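Filed under: Hand Units > Troubleshooting > Slips and Drops

6. When the grip lets go halfway through a lift

I added this section after a rough stretch in October, when my pair of hand-held grippers started dropping things for no reason I could see. I'd close the fingers, lift, get a few inches up and - plop. If yours is doing the same, work through the steps in order and please don't skip to the pads like I did (I swapped two sets before I found the real trouble, and the old ones were fine!).

6.1 Stop and save the log

Let go of the handle trigger and put both units down with the fingers open. In the Flurik panel, look for fault 3194. That's the one that means the left and right fingers disagree about how far closed they are. Save the log before you unplug anything, or the fault clears and you're back to guessing.

CAUTION: Keep your free hand out from between the linkage arms while the unit is powered. The arms fold in faster than you'd think, and after a 3194 they can snap shut the second the fault clears. I got a pinched knuckle out of it and it hurt for days.

6.2 Set up a soft test spot

Don't test over a hard floor or a desk. I do it on the bed, with light everyday stuff laid out on the sheet and on a towel, so a drop costs me nothing. A small box makes a good first target, and a flat packet is a good second one.

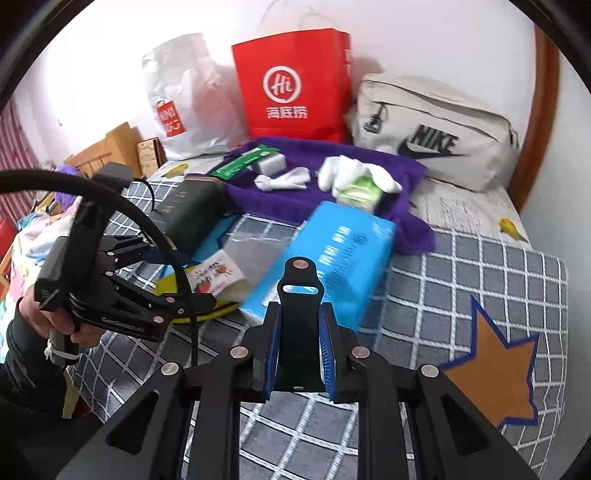
6.3 Check the pivot screws

Power off and wait 13 seconds. Now wiggle each linkage arm with your fingertips. It should swing freely but have no side-to-side play. Mine had one screw that had backed out just a hair - you couldn't tell by looking, only by feel. Snug any loose one by hand with the short driver, then stop. If you crank it down, the arm binds and you'll get the same fault all over again.

6.4 Check the cable

Leave plenty of slack and make sure the loop can't catch on the other handle when you turn your wrist. A tugging cable twists the finger readings too.

6.5 Zero the fingers again

Power up, open all the way, and hold until the panel reads 90. Close on nothing and let it settle. Then grip your test box and lift it slowly 38 times. Yes, it's boring, put some music on.

NOTE: If the fault comes back during the lifts, tag the unit and send it to Storndale with the saved log. Don't keep using it on light jobs in the meantime. I tried that too.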